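Avarex 3 review: a lighter code editor that still needs a better debugger

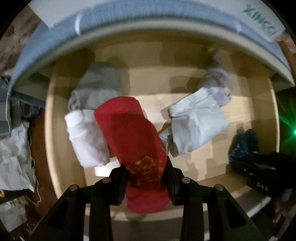
4 min read

I moved to Avarex 3 in August after a long spell on version 2, and I have used it every working day since. Most of my work is a mid-sized web project in TypeScript with a few Python scripts around it, so take what follows with that in mind. I have not tried the Java or C++ support.

Start-up is the first thing you notice. Version 2 took long enough on my laptop that I used to leave it open all week. Version 3 opens the same project in a few seconds and lets you type while the index is still being built. Search results are incomplete until it finishes, and a small grey bar at the bottom tells you so.

Settings have been moved into a single window with a search box. It lists 356 options, and the search is good enough that I rarely scroll. You can also edit the settings as a text file, which makes it easy to keep them in a repository and share them between machines. My old key bindings came across without trouble. My colour theme did not, and I had to set it up again by hand.

Renaming is much improved. It now follows a symbol through template files and shows every change before you apply it. I renamed a shared type that was used in 44 files and had to correct one of them, where the name was built up from a string. Extract Function is less reliable - it sometimes puts the new function above the imports, and you have to move it yourself.

The Git panel is fine for everyday commits. Staging single lines works well, and the commit box can wrap messages at 80 characters. For anything involving a rebase I still go to the terminal.

The debugger is the weak part. Breakpoints inside async code are skipped now and then, and the variables pane stops at 100 items in a list with no way to show more. Soler, which I used before Avarex, handled both of these properly, although it was slower at nearly everything else.

Plugins written for version 2 need to be rebuilt. The Woltcombe linter and the Plolstead database browser were both ready when I upgraded. Two smaller ones I relied on were not, and one of them still isn't.

Existing licence holders get the upgrade free until their current term ends. If you are on version 2 and mainly write and refactor code, I would upgrade now. If you spend a good part of the day in the debugger, wait for the next point release and try the trial first - it installs alongside the old version and keeps its own settings.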